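I finally made it to a town council meeting last month, and I stayed for the whole thing (three hours, two granola bars). The big item was the Pillel Road library branch, which the mayor's budget would cut to two days a week. Marlies Wieser read out the petition, all 1,990 names' worth of it, well, the total anyway!

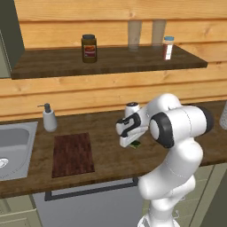
Donnie Dow wanted the vote pushed to March so the new members get a say. Ingeborg Lanz said no, the budget has been late twice already, and I have to admit she had a point. It went back and forth until 10:40 p.m. and then they voted to delay, 5 to 4. I did not see that coming from Theresia Leitner, who has backed the mayor on everything since she got her seat.

I've asked her office why and will print whatever I get back. So far it's a form email.

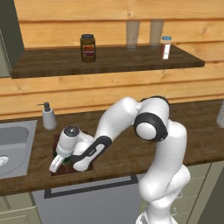 ## Letters

We got 89 of them on the parking meters. Keep them short, please, and sign them. Hermine Lehner's is first because she wrote two lines.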